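Search the help pages Go

Light gray paint keeps turning purple at night, do I repaint or what?

paintedcorner
10/09/2023

Hi all! I finally got the spare room done over and I'm kind of sick about it. I went with Giltik 207, a light gray that looked perfect on the little card at the store (a tiny bit warm, very calm, exactly what I wanted behind my white desk). In the morning it still looks that way. Then the sun goes down, I switch on the overhead light, and the whole room goes lavender. My sister-in-law asked if it was going to be a nursery!

It's two coats over the old cream, eggshell finish. One window, facing north. The ceiling light has a couple of Flareo bulbs in it that were already there when we moved in, and I have no idea what kind they are because the printing has rubbed off. The floor is a brownish red laminate and I'm not changing that.

I've got 288 square feet of wall in there, so I'd like to avoid starting over if there's a cheaper fix. Has anyone been through this? Also, if I do end up repainting, how do you pick a gray that stays gray?
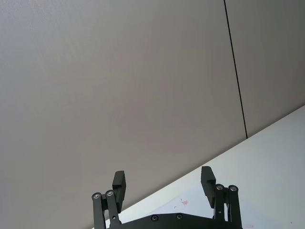
Photo: Varholm

mudandtape

Put the brush down, you may not need it. Change the bulbs first. I had the same thing in my hallway and spent a whole weekend repainting before it crossed my mind to look up, so learn from me.

Old bulbs can be all over the map, and two that look alike when they're off can throw completely different light. Look on the new package for the color temperature, which is the number with a K after it. 2700K is yellowish and cozy, 3000K is a little cleaner, and 4000K and up starts to feel like a dentist. For a north room with gray walls I like 3000K or 3500K. Then look for the CRI and get 90 or better. That one's about how true colors look, and cheap bulbs are usually lower. Make all of them match! One odd bulb will give you one odd wall.

Before you buy a whole box, get one, screw it into a plain lamp with a white shade and hold it near the wall after dark with the overhead off. If the purple goes away, you're done for the price of a bulb. I'd go brighter than you think too. A 500 lumen bulb is fine for a nightstand but pretty gloomy as the main light in a room where you're working, and gloomy light makes every gray look muddy.

The other thing is your floor. A red floor bounces pink up onto the bottom half of the wall, and pink on cool gray is how you get lavender. Lay an old white sheet down one evening and see if it changes. If it does, a big rug in oatmeal or tan will do more than another gallon of paint.

sashweight

Agree on bulbs, but I'll answer the second part, since I've picked four grays in this house and two of them were wrong.

Pretty much every gray is leaning toward something: blue, green, purple, or a brownish beige. On a small card you can't see it. Hold the card flat against a sheet of plain printer paper and next to three other grays and suddenly it jumps out at you. The strip helps too, because the darkest color at the bottom usually gives away what the light one is made of. If the bottom one is plum, walk away.

Then make a sample board. Get a piece of foam board, two coats, leave a white border all the way around so the old wall color doesn't mess with your eyes. Move it around the room for a couple of days. Behind the desk, beside the window, in the darkest corner, and look at it at breakfast and again at night with the lights you really use. I did mine in May and then hated it by winter, so don't trust a sunny week either.

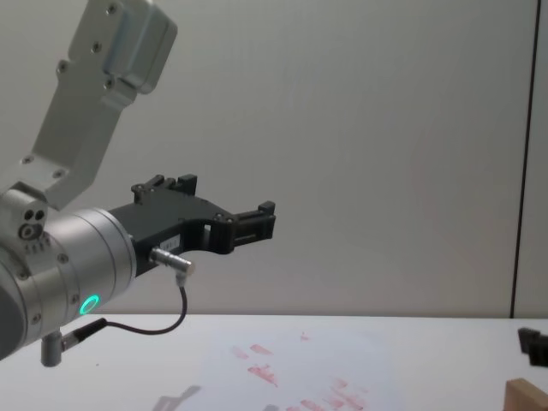
Light gray wall, white tabletop.

For a north room I'd look for something leaning slightly beige. It'll read as plain gray in there, the cool daylight takes the edge off. The guy at the Rajput counter where I shop will also mix a color at half strength if you ask, and that rescued one of my mistakes. And if you do repaint, rent an 18 inch roller for the long wall, it goes so much faster.

tealdoor22

mine did this too. new bulbs, fixed. didn't repaint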